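Progress Report to the Esden Fund for Local Trades
Project: Wallpaper and Interior Finishes Training, Irnarcombe
Prepared by Mahsa Heydari, project manager
Monday, March 31, 2025

Summary

The grant pays for evening classes in paperhanging and small interior finishing work, plus a lending store of tools and leftover materials. Since our last report in December we have finished the first full course and opened the store to the public two evenings a week. Spending is within budget except for rent, explained under Finances.

Classes

The first course ended with 33 people completing all units. Hongmei Tan taught measuring, wall preparation and lining paper. Mojtaba Asadi taught pattern matching, inside corners and working around sockets. Corners took longer than planned and we moved ceilings to the second course as a result. Several learners asked for more practice with large repeats before going on to paid work, and we have added one extra evening for this.

Attendance dropped during the two weeks of snow. We ran catch-up sessions on Saturdays for anyone who had missed more than one unit.

Small spaces were popular as a topic. Bold prints are easier to try there, and a pink leopard-spot paper with hearts drew more comment than anything else in the sample books.

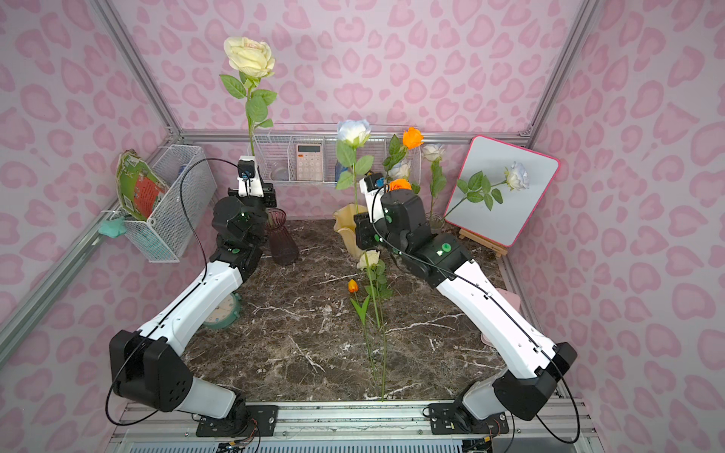
Lending store

The store has made 200 loans so far. Pasting tables and steamers go out most often. One steamer came back with a split hose and has been replaced under warranty. Izzati Goh keeps the loan book and sends reminders when items are late.

Donated stock comes mainly from two decorators in Nirnthorpe. We accept full rolls and part rolls long enough for a closet or alcove. We have stopped taking opened tubs of paste.

Floor finishes were not in the original plan. Learners kept asking which floors would sit well with a patterned wall, so we added a short session on color. Dark brown marble patterns with white veining against pale pink walls made a useful talking point.
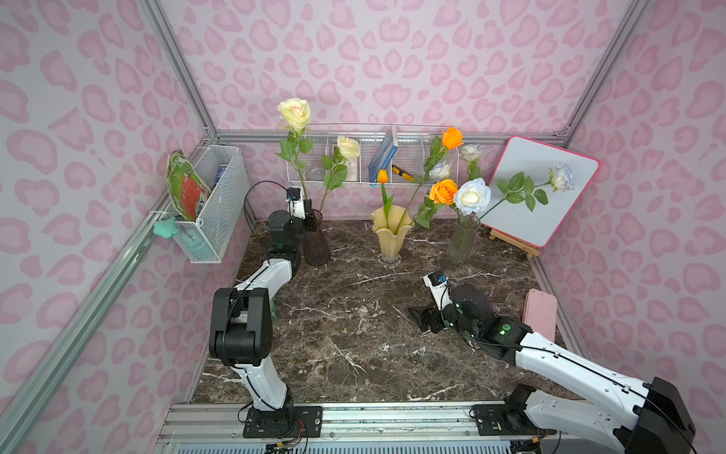
Finances

Spending on materials this period was $1,638. Rent rose when the lease on the Ranjbar building was renewed, and we covered the difference from the publicity line. We ask the Fund to approve this change. A full statement is attached as Appendix A.

Second course

Enrollment closed with 105 applications, more than we have places for. Mitra Esfahani is drawing up the waiting list and will offer places in order of application. The course will cover ceilings, stairwells and pricing a job. We still need a second instructor for the stairwell unit and have advertised the post locally.

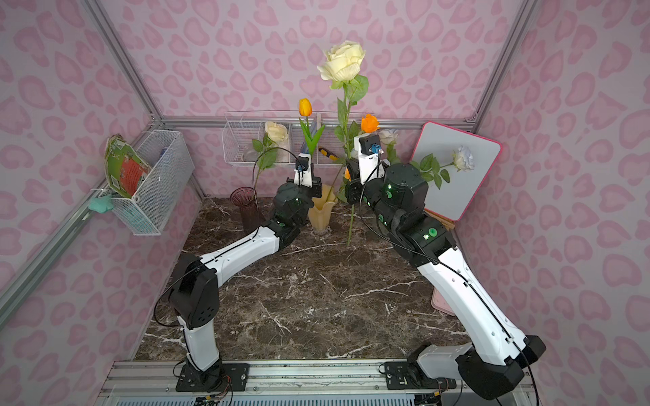

Pink patterned walls, dark marble-patterned floor and a yellow tulip.

Our next report will include results from the learner survey, which is being collected now. Questions about the rent change should go to Mahsa Heydari at the project office.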